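Full house at Mastberg for the Hodetari open day

September 1, 2019

Anyone who has driven past the old Theodorakopoulos building in Mastberg and wondered what goes on behind the roller door finally had a chance to find out, and going by the line of cars along the laneway, a good many of us had been wondering. More than 400 people came through the Hodetari workshop at its second open day, which is a wonderful turnout for a town our size (and for a morning when the junior footy was on just over the road).

The company moved here from Gresell in April and has kept fairly quiet since, apart from sponsoring the library's holiday program. Its small team works on two-armed robots for ordinary household jobs, the fiddly little things that most of us do without a second thought on our way out the door. Melina Balaskas, who runs the workshop, met visitors at the entrance and took them through in small groups, and she was very patient with the rest of us when we stopped to ask questions every couple of metres.

The job that drew the biggest crowd was the simplest to explain: keys, hooks and a pair of arms.
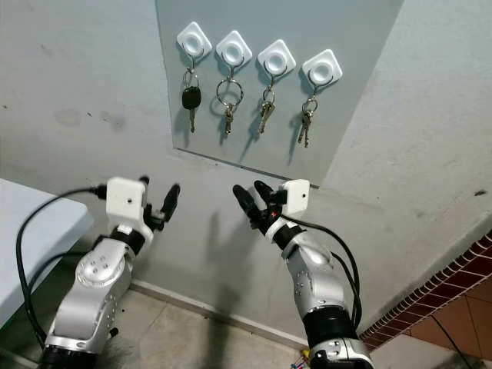
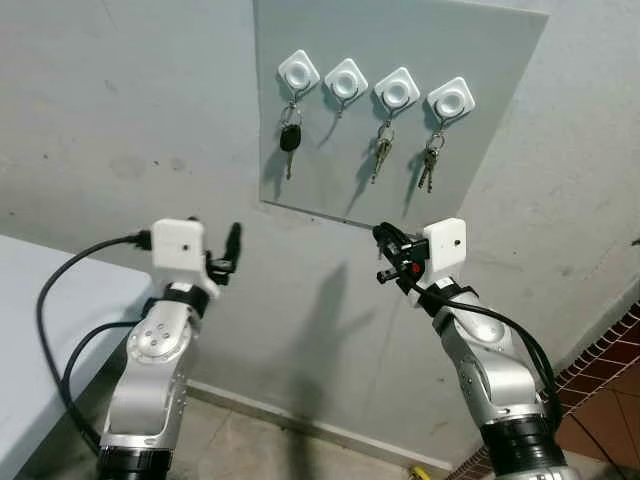
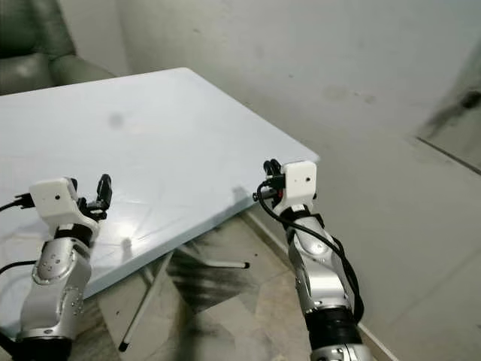
"People expect something flashy and then they stay for twenty minutes watching the keys," Ms Balaskas said, laughing. "My own mum stayed for longer than that, and she's heard me talk about it every Sunday lunch for a year."

She explained that keys are a favourite with the team for the very reason that they are such a nuisance. They swing, they tangle, they slide around on their rings, and no two bunches hang quite the same way. Her colleague Venla Juntunen, a programmer who came out from Gresell with the company, has kept a tally of every practice run at the key job since the move, and the figure written up on the whiteboard by the kettle was 1,084. She is hoping to reach 2,000 before the next open day, and several of the younger visitors promised to come back and check.

Ms Juntunen also gave a short talk after morning tea on how she came to this line of work, starting with a broken sewing machine that her grandmother let her pull to pieces on the kitchen floor. It was meant to go for 10 minutes and ran well over half an hour, mostly on account of the questions from the Year 5 and 6 children, who wanted to know whether a robot could do up shoelaces (not yet), whether it gets bored (no), and how much it costs (she changed the subject very gracefully).

The sausage sizzle out the front sold out before noon, with all the takings going towards new shelving for the library's children's corner. Thanks are due to the bakery for the extra bread at short notice, and to the neighbours who let visitors park on their front grass.

Schools and community groups that missed out can arrange a visit of their own by leaving their details at the workshop's front office or at the library desk. Groups are kept small, children need an adult with them, and closed shoes are a must on the workshop floor.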